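Tritisholm Household Help
Home > Kitchen > Small appliances
Fruit in a mini fridge – where should it go so it doesn't freeze or go soft?
Posted March 4, 2021 | Viewed 2,411 times | 3 replies

Gameris
Hello all, I hope somebody can put me straight on this. I was given a little mini fridge for my birthday, the sort with a fan at the back, and it lives on a table in my sewing room so that I don't have to keep going downstairs for a snack. I mostly keep fruit in it – oranges, the odd apple, grapes if I've been good – and a carton of juice. The trouble is that some of the fruit comes out with a hard, glassy patch on one side, as if it has been nipped by frost, and the rest seems perfectly happy. There isn't a dial for the temperature, only an on and off switch, and the leaflet is no help at all. Am I putting things in the wrong place, or is fruit simply not meant to go in these? I'd hate to give up on it, as I've grown very fond of having a cold orange in the afternoon!

Akpalu
Lovely present, and please don't give up on it! I had just the same bother with mine the first summer, and it came down to how I was packing it. The cold air comes in at the back, so whatever is pushed right up against the fan gets the worst of it. I leave a good three fingers of space behind everything now, and I put the juice towards the back and the fruit nearer the door. If yours has a shelf with holes in it, don't line it with kitchen paper or foil, however tempting that is when something has leaked. The holes let the air get round, and once they're covered you end up with one cold corner and a warm, damp one.
The other thing I'd say is to let your oranges dry properly if you've washed them. I used to put mine in dripping and then wonder why there was a puddle at the bottom and a spot of mould by the end of the week. A quick rub with a tea towel sorts it. Grapes I keep in a small tub with the lid left ajar, and I do those on the day I want them.

Stetodura
just keep oranges in a bowl, they last ages. mine does 4 cans and that's all I ask of it

Akpalu
Well, that's true enough for oranges if you eat them quickly, but a cold one is a treat and I wouldn't want to put anyone off! One more thing I forgot earlier – do check the little vent and the fan grille for fluff every so often, especially in a sewing room, where there must be threads everywhere. I unplug mine, leave the door wide open for an hour, wipe the inside and the door panel with warm water and a drop of washing-up liquid, and go over the grille with a dry, soft paintbrush. The dimples on the inside of the door are a nuisance for collecting sticky juice, so an old toothbrush is handy there. Then let it all dry, plug it in again and give it a couple of hours to get cold before you put the fruit back, starting with whatever you mean to eat first, at the front. 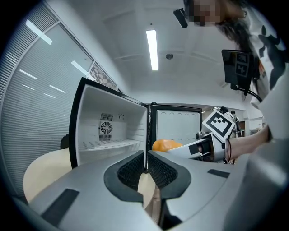 If you still get frosty patches after all that, try a thin tea towel folded round the fruit for a night or two and see whether it makes a difference. And do come back and let us know how you get on, as I'm sure there'll be others asking the same thing when June comes round.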